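## Fitted sheet wrinkles: is there a cure or do we all just lie on it

**povia_nights** · 28 June 2023

Bought a new fitted sheet in May. Washed it, put it on, pulled every corner until my knuckles hurt. It still looks like a topographic map. What am I doing wrong?

**Kanini Wanyama**

Probably too big. Measure your mattress depth. A deep-pocket sheet on a thin mattress has all that extra cloth looking for somewhere to go.

**brovis406**

Iron it.

**povia_nights**

I'm not ironing something I'm going to drool on.

**brovis406**

Then you have your answer.

**Kanini Wanyama**

Ironing won't fix slack, brovis. It'll be a beautifully pressed sheet with ridges in it. Do opposite corners first, head left then foot right, and tuck deep.

**muli_90**

Opposite corners made no difference for me. Take it out of the dryer a bit damp and put it straight on. My wife says this is how you get mildew. 21 years, no mildew.

**Nyokabi Chege**

I'm with povia on the iron. Mine is a sage green one and I consider this finished:

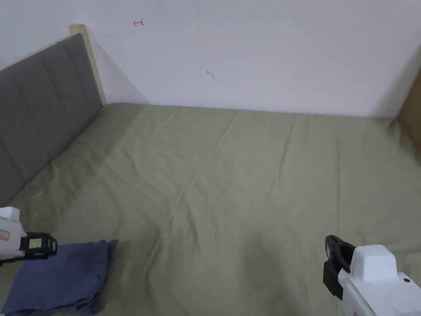
*Green sheet, gray headboard, wrinkles included. Folded cloth bottom left.*

**brovis406**

Those diagonal creases would keep me up at night.

**Nyokabi Chege**

Good thing it's not your bed. What bothers me is the little red arrow on the wall. It points left. All there is to the left is the headboard.

**muli_90**

Magic eraser, go gently or you'll take the paint with it.

**povia_nights**

OK, measured. Mattress is 9 inches, sheet pocket is 16. I'll be exchanging it.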